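4.3 Setting the softener for your water

Before starting, close the inlet valve and plug the Tikeck control head into a grounded outlet.

1. Dip a Teltex strip in cold tap water for 2 seconds. Read the color against the chart.
2. Hold SET until the display blinks.
3. Enter the hardness. The factory setting is 20 grains.
4. Press SET again to store the value.

Note: Hardness set too low leaves white film on dishes and counters.

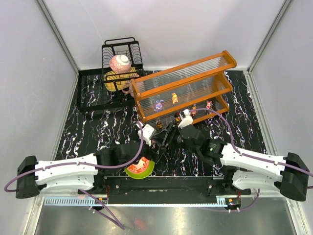

Myfanwy Gough adds that on well water the strip should be read twice, a day apart, and the higher value entered.

4.4 First regeneration

1. Fill the brine tank with salt pellets to the lower line. Do not use rock salt.
2. Open the inlet valve a quarter turn and wait for the air to clear.
3. Hold REGEN until the motor starts.

CAUTION: Do not unplug the head during a cycle. The piston can stop between ports and send brine to the house lines.

Polished stone and small ornaments may be rinsed in softened water and dried with a cloth. 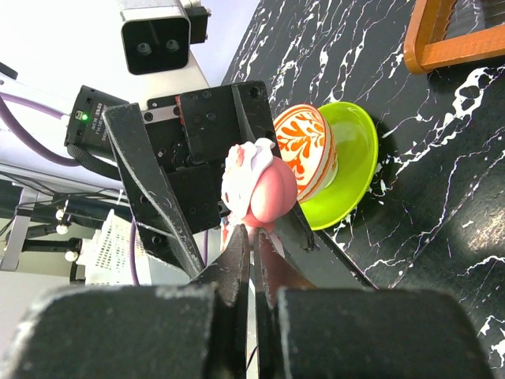

One Geraghty installer reports that error 500 after a first cycle usually clears once the drain line is straightened. If it does not, order valve kit 1875 from Drunirent.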